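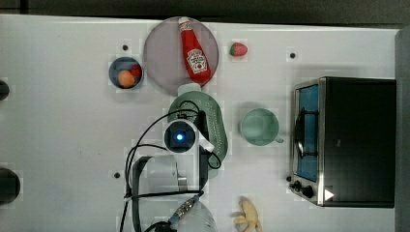 About > Miton Bench Systems

Miton supplies tabletop manipulation kits to labs and test houses, and has done so from Kolldale for seven years. A standard kit covers arm mounting, wrist camera, cabling and acceptance tests. Tests use household goods -- a ketchup bottle laid across a plate, a strawberry, a mug -- and each layout is logged before a run. The Odera package adds 29 tasks and six months of support.

Thin film and perforated surfaces are quoted separately.

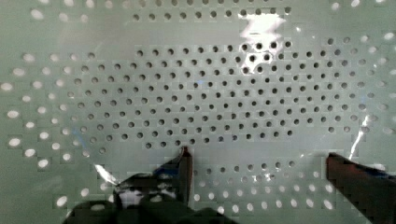 Jerndale wrote in March that the mounting guide was clear but the calibration section needed more detail, and asked for a longer cable option.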